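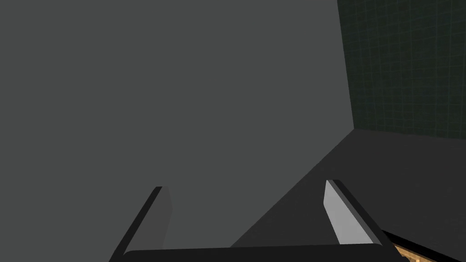
4. Changes in Work at the Gemton Site

Before the trial, housekeeping staff at Skenska's Gemton residence did every room by hand and signed a paper sheet at the end of each shift. Under the new arrangement, a two-armed robot takes over part of the tidying, and one attendant per shift watches it from a desk and steps in when it stops. Every task is first run in a simulated room, where attendants can stop and restart it freely.

The log for the study period holds 3,569 task attempts, of which 2,076 were run in simulation. Attendants stepped in on 81 of the simulated attempts. Most of these calls came at cabinets and low furniture, where staff had to decide whether to let the arm continue or take over. 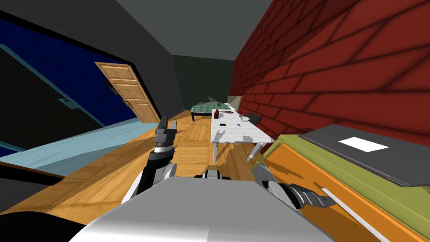 4.1 From doing to watching

Attendants told us the work was easier on the back and harder on the eyes. Several had trouble judging distance from the robot's own view, in which the walls and floor may lean. One said she tilted her head for most of the first week. Experienced staff looked for fixed things in the room, such as the door or the table, and judged the arms against those. 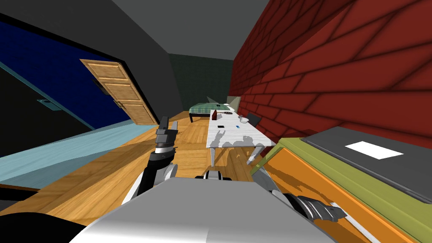 The same staff were also quicker to stop a run. New hires tended to wait for the software to report a fault, and they described stopping the robot as something they might be blamed for. In May the site manager dropped the stop count from the monthly review, and new hires then began to step in earlier.

4.2 Close work

Work near furniture fronts remained the main source of disagreement. With the wrist view alone, attendants could see the fingers and a small part of the room, but often could not say which side of a cabinet they were facing. The Buradham protocol, which we adopted for the second half of the trial, asks them to check the head view before they allow the gripper to close.

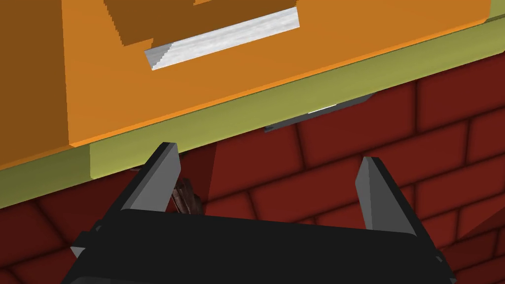 Figure 4. Wrist view in the simulated room, with the gripper open below an orange structure and a red brick wall behind it.

Staff accepted the extra check but asked for it to be counted as working time. It had been left out of the original shift plan, and the plan was changed.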